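Célula Prostora

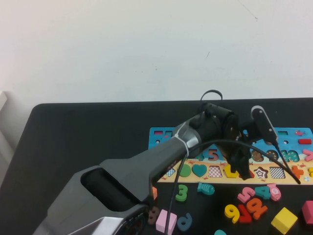
Brazo y pinza de la célula sobre el tablero de encaje, con piezas numéricas sueltas en la mesa.

La célula Prostora es un puesto robotizado de manipulación de piezas pequeñas, formado por un brazo articulado, una pinza de dedos y una mesa de trabajo negra. Se emplea en ensayos repetitivos de agarre e inserción con tableros de encaje de madera. La integración corrió a cargo de la empresa Endoma; el software de secuencias se denomina Stastitis.

Configuración

El brazo trabaja desde un lateral de la mesa, con la muñeca orientada hacia el tablero y la pinza apuntando hacia abajo. El fondo es una pared clara y lisa. El tablero combina una zona azul y una franja de color arena con pequeños cangrejos y conchas impresos; las piezas tienen forma de números y de figuras diversas, entre ellas un corazón, una estrella y una cruz.

El origen de coordenadas se fija en una esquina del tablero. Tras cualquier desplazamiento de este, el operador repite la referencia con la pinza cerrada y a velocidad reducida. Las posiciones de los huecos se guardan en una tabla de 236 puntos, que incluye las aproximaciones verticales y las alturas de retirada.

Cableado

Los cables discurren por el exterior del brazo y se sujetan al collarín del antebrazo con una brida blanca. A la altura de la muñeca forman un bucle de holgura. Otro cable negro, largo, cae desde la zona de la pinza en arco hasta la mesa. El procedimiento de montaje, redactado por Prodromos Moschos, exige comprobar tres condiciones antes de habilitar los motores:

El bucle no se tensa con la muñeca en sus dos giros extremos.
La brida impide el deslizamiento sin aplastar la cubierta del cable.
El tramo apoyado en la mesa no interfiere con la trayectoria de los dedos.

La tercera condición se verifica con el programa en modo paso a paso. Si el cable arrastra alguna pieza, se modifica su recorrido y se repite la prueba completa.

Mantenimiento

La inspección ordinaria se realiza los viernes, con la alimentación desconectada. Comprende la limpieza de los dedos con un paño sin pelusa, la revisión del apriete de los tornillos de la pinza y el examen de la cubierta de los cables. La brida se sustituye cada 1.000 ciclos y los dedos cada 2.000, o antes si presentan holgura.

Después de cambiar los dedos se ejecuta la rutina de apertura y cierre cinco veces y se registra de nuevo el cero de la pinza. El método Appiah, usado como alternativa, obtiene ese cero con una galga colocada entre los dedos y tarda casi el doble.

Averías frecuentes

La avería más habitual es la pérdida intermitente de señal de la pinza, causada por fatiga del conductor junto a la brida. La reparación consiste en sustituir el tramo completo; no se admiten empalmes en la zona del bucle. Los errores de inserción suelen deberse a una referencia desplazada y se corrigen repitiendo el ajuste del origen.

Véase también

Pinza robótica
Calibración de robots
Gestión de cables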